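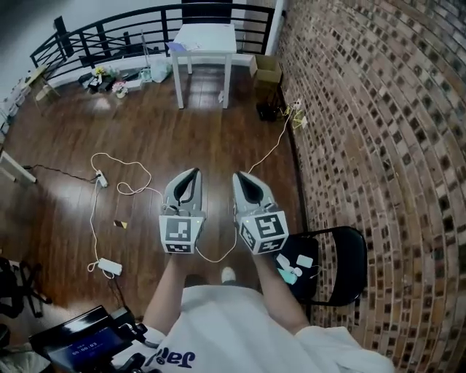 The Ollen Handheld Gripper Project (most of us just say Ollen) is a student robotics project run out of the Rathore building, and I've been a member for long enough that I've ended up writing its page. It began as a side activity of the robotics club and grew into a credit-bearing course with a spring competition attached. The basic idea is that students do household jobs with a pair of grippers held in their own hands, and the recordings are used to train a two-armed robot to do the same jobs. The grippers are light gray, with two curved, pointed fingers each and black pads lining the fingers, and the white cubes on them carry the black-and-white square patterns that the software uses to work out where each hand is. If you've ever held one out at arm's length for a whole session, you know why we take so many breaks!

Contents
1 Background
2 Equipment
3 How a session runs
4 The course
5 The Celturex Round
6 Things people argue about
7 See also

Background

The club used to build line followers and the odd sumo robot, and I loved those, but they lived on a tabletop and never had to deal with a sock. The switch came when a few of us wanted an entry for the Celturex Round, a regional student contest in which a robot has to tidy a small room. Our first try was entirely hand-coded. It picked up a mug, carried it very carefully to the wrong end of the table and let go of it over the floor. After that we started collecting demonstrations.

The name Ollen comes from the first software folder, which was itself named after a street one of the founders lived on. There was a vote to change it later and the vote lost (I voted to change it, for the record).

Equipment

A full kit is 2 grippers, a tracking setup, a battery pack and more chargers than you would think possible. The fingers are printed by students and the pads are glued on by hand. Pads wear out first, usually at the tips, and a worn pad makes the gripper drop anything shiny. New members get to replace pads in their first week, which sounds like a chore but it's a nice way to learn how the thing goes together.

The marker patterns have their own little rulebook. They can't be creased, they can't be covered with a thumb, and they can't be swapped from one cube to another, because the software knows each pattern by its number. I once put a left-hand pattern on a right-hand cube and spent an entire evening wondering why my arms were crossed in every recording. Glare is the other big enemy. Glossy floors and bright windows both cause trouble, so we keep a couple of old bedsheets for covering up whatever shines the most.

The recording software is called Promero and was written by students over several years, so it has several years of students' opinions in it. It lines up the gripper positions with the video, flags any stretch where the markers were lost, and lets you trim the ends. The current version is fast. The one before it wasn't, and people would start an export and go get dinner.

How a session runs

Sessions are held in ordinary rooms, with ordinary mess left where it is. We learned this the hard way: everything in the early set was collected in one very clean lab, and the robot was hopeless as soon as it met a rug. A member signs out a kit, sets up the power, does a short calibration (wave, twist, open, close, hold still) and then works down a task card. The card might ask for folding towels, clearing a table or putting shoes in a row.

Each take is short. You start the timer, do the job at a normal pace, put your hands back in the start position and stop. Rushing is the most common beginner mistake, and I still do it when I'm hungry. If you fumble something you're supposed to pick it up and carry on, and those takes are some of the most useful ones we have, since the robot is going to fumble too.

The set passed 2280 usable takes last spring. Of the takes thrown out in that same stretch, 109 were lost to a single cable with a bad plug, and that cable is now pinned to the club noticeboard as a warning to all.

The course

The course version meets in Rathore 502, a long room with terrible acoustics and a great view of the parking lot. The first half is hands-on: calibration, collecting, checking each other's takes. The second half is training and testing, where each team picks one task and tries to get the robot to do it without anyone reaching for the stop button. You don't need to have programmed before, though you'll be happier if you have.

Grading is based on the team's notebook and a short demo. A failed demo with a good notebook can still get a good grade, and I'm living proof of that. My team chose pillowcases. Please don't choose pillowcases.

The Celturex Round

The contest takes place in April, and sign-up for club members closes on 19th March. Teams get one practice run and one scored run in a room they haven't seen before. Points are given for every item put where it belongs, and taken away for knocking things over. Our best result so far is a fourth place, with a robot that tidied beautifully and then parked itself on top of a magazine.

Things people argue about

One hand or two is the oldest argument. Two-handed takes are harder to track but cover far more jobs, and the two-handed side has mostly won. The newer argument is about finger shape. Curved, pointed tips are great for cloth and small things, and some members want a flatter set for plates and boxes. A test batch is being printed, and I'll update this section when I've had a go with them.

See also

Promero user notes
Celturex Round rules
Replacing finger pads
Rathore 502 booking sheet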